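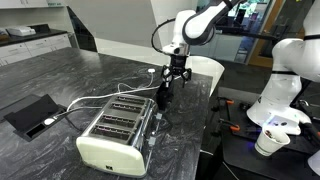
Why would a building need a company for its breakfast corner, one tenant asked us in our first September, when everybody can make toast at home? We still like this question, and we try to answer it on this page.

About Cevley

Cevley plans, equips and looks after small shared kitchens. Most of them are in office buildings and in houses with furnished apartments, in the town of Dadau and in the villages near to it. Today we take care of 40 kitchens. The biggest serves a whole office building, and the smallest is one counter at the end of a corridor, with a sink that is hardly bigger than a soup plate.

We don't cook and we don't deliver meals. Our work is everything that must be right before a person can come in at seven in the morning, put bread in the toaster, make a coffee and leave the place in the same condition for the next one. That means the countertop, the outlets, the appliances, the cupboards, the cleaning plan and the small repairs.

How we began

The company started in Ó Riain House, an old office building with a kitchen that was used by five different firms. Each firm had brought its own toaster and its own kettle, and all of them stood in a row and shared one extension cord. The crumbs from one toaster fell under the next one. On the door of the fridge there were a lot of notes, some of them not very polite.

The management of the building asked us to make only a new cleaning plan. We made it, but while we were writing it we saw that no plan could work with so many machines on such a short counter. So we proposed to take away all the appliances and to buy one good piece of each kind. The firms were not happy at first. One of them kept its own toaster in a desk drawer for the whole winter (we found the crumbs). In spring they gave it away, and after that we were asked to do the second kitchen in the same building.

What we think about toasters

For a shared kitchen we nearly always choose a toaster with four slots. With two slots there is a line of people at half past eight, and with six the thing takes too much of the counter and half of it heats for nothing. We prefer a steel body, which can be wiped with a damp cloth when it is cold. Fingerprints are visible on it very quickly, this is true. We accept them, and we tell our clients to accept them too.

The slots must be long enough for bread from a bakery, not only for the square slices from a bag. We learned this in the Skedine kitchen, where the people buy a long gray loaf from the market on Saturday and eat it until the middle of the week. In their first toaster each slice stood out at the top and stayed white there. We changed the toaster, and the first model went to a place where they eat only square bread.

We also look at the cord. It should be long enough to reach the outlet without being pulled tight, and it should not pass the place where people cut and spread. On our plans we keep 70 centimeters of free counter for this work.
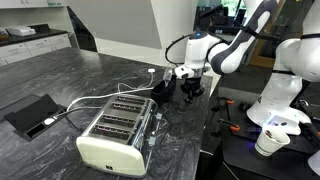 Four-slot toaster, with the pop-up outlet open on the left of the counter.

Outlets in the counter

Clients often ask for their outlets on the wall, at the back, as they have them at home. For a counter along a wall it is a good solution. When the counter stands free in the room, we propose an outlet box that is set into the surface and has a lid. When the work is finished, you take out the plug and close the lid, and the surface is flat again.

Such a box needs a little discipline. The lid should not stay open next to a person who is pouring milk. In our house rules, which hang inside the cupboard door, the outlet has its own line: plug out, lid down, then wipe. We write it in this order on purpose, and we ask the cleaning team to follow it also when they are in a hurry.

Dark counters and light counters

About the color of the countertop we have had long discussions, between us and with clients. A light counter looks fresh on the first day and shows each drop of coffee. A dark counter forgives the coffee and shows the flour and the crumbs. 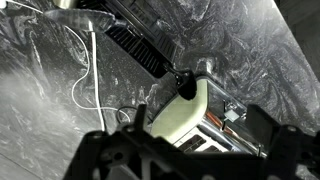

Our own preference goes to a dark surface with some light pattern in it. We find it is restful for the eyes in the morning, and the pattern hides the small marks that come between two cleanings. It has one disadvantage: because the crumbs can also be hidden, people think the counter is clean when it is not. For this reason our cleaning team wipes by zones, from the back to the front, and doesn't only look for the spots. The toaster is lifted, never pushed, so that its feet make no scratches.

If the client has real stone, we ask which product was used before us, and we go on with the same one. We do not use vinegar on stone. On the metal parts of a kettle it is very good, but a few drops on a polished marble can leave a dull place which stays there for years.

How we work with a new kitchen

We first come in the morning and stay for the whole breakfast time, on a normal working day. We sit in a corner and drink our own coffee. We want to see who comes, where they put the bag, in which direction they open the fridge, and at which point two people stand in the way of each other. After this we make a drawing and a list, and the client receives both with the prices.

Then we install. For a simple kitchen the budget for small appliances starts at 400 euros, and we say clearly if we think that the old ones are still good. A toaster that works doesn't need to be replaced only for its look. Very often it needs its crumb tray emptied and a better place to stand.
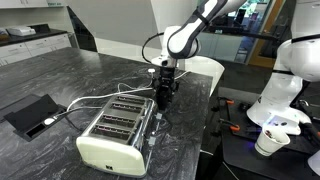 After the installation we come back each week in the first month. In this time the kitchen finds its habits, and usually something must move. The coffee goes nearer to the cups, the bread goes away from the sink, the toaster turns a little so that the control is on the side of the hand. We write these changes into the plan, and later the visits become monthly.

Who we are

We are a small team, and several of us have learned this work in hotels, in the breakfast room. One part of the team does the planning and the purchasing, the other does the cleaning and the repairs, and in the holidays we mix. Between us we speak four languages, and the house rules can be printed in each of them.

Our workshop is in Dadau, behind the old post office. There we keep spare crumb trays, hinges, lids for outlets and a shelf with appliances that are waiting for a repair – please don't be surprised by the smell of toast, we always test before we give a toaster back.

Visit or write

You can come by on working days until four o'clock. If you write to us, please add the length of your counter, the number of people who use it and a photo from the morning, before somebody has tidied up.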